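Robot arms still slow at shelf and kitchen work, Drendano trial finds

12/6/21

Robot arms can put away groceries and sort small stock, but they need far more time than a person and still call for help, according to results released by Drendano.

The company ran its arms through 23 chores, split between a mock kitchen in Sesuvwood and the stockroom of the Probert hardware store. The list included loading a dish rack, folding hand towels, filling bins with screws and facing cans on a shelf. In all, the arms made 575 attempts.

Rigid objects with flat sides gave the least trouble. Cans, boxes and blocks were usually picked up on the first try. Towels and plastic bags were another matter - the arms often grabbed two layers at once or missed the edge. Only four of the chores were finished without a person stepping in at any point.

Speed was the other weak spot. A store clerk restocked one shelf in four minutes. The arm needed more than an hour for the same shelf and left the bottom row undone.

Drendano said it has no plans to sell a home model yet. It will keep training the software on simple pick-and-place work through December and then go back to the stockroom with a new set of chores. Huvilar, which supplies shelving to the store, will change the spacing on two units so the arm can reach the back.

Prices were not discussed.
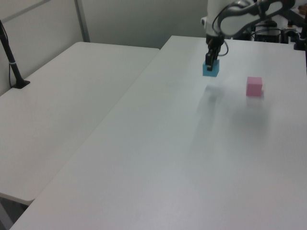 I run a small shop and I would take slow if it worked overnight, but a machine that needs someone standing by saves me nothing. Call me when it can do the bottom row.
- Probert customer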